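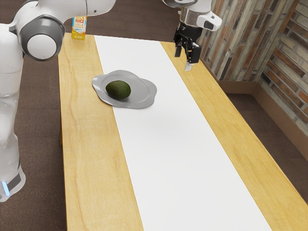

The Mestance arm in simulation, with its gripper open above the dining table model

Mestance is a robot arm project for household table tasks, built and maintained at the Tredgate shared workshop. It was begun by Érica Batista, a former furniture maker, and consists of a single arm, a two-fingered gripper and a set of simulated rooms in which movements are tried before they are run on the workshop floor.

Development

Work started in August in the smaller of the two Tredgate machine rooms. The first version used a wooden upper link, which bent under load and was replaced after four weeks. The control program, known as Marinho, was written by Batista and is shared freely among workshop members. It comprises 2,162 lines, excluding the joint settings, which are stored separately.

Simulation

The simulated rooms are prepared in a program named Lalent, also produced at the workshop. The dining room has brick walls, a brown carpet and a long wooden table with a white runner. Objects are placed on the table before each run. Among them are a grey plate with a wavy rim, a whole avocado and a small juice carton. The avocado is regarded as the harder test, as the fingers must close on a rounded surface without pushing it across the plate.

A movement is passed for use on the real arm once it has been completed 200 times in simulation without a collision. Records kept at Tredgate list 493 failed runs during the first stage of testing – most were traced to a wrong value for the height of the table.

Use

The arm is available to members on Monday evenings, subject to an introduction to the emergency stop. It may not be left running unattended. Changes to Marinho are tested in Lalent first and entered in the workshop log.

See also

Tredgate shared workshop
Lalent (software)
Home automation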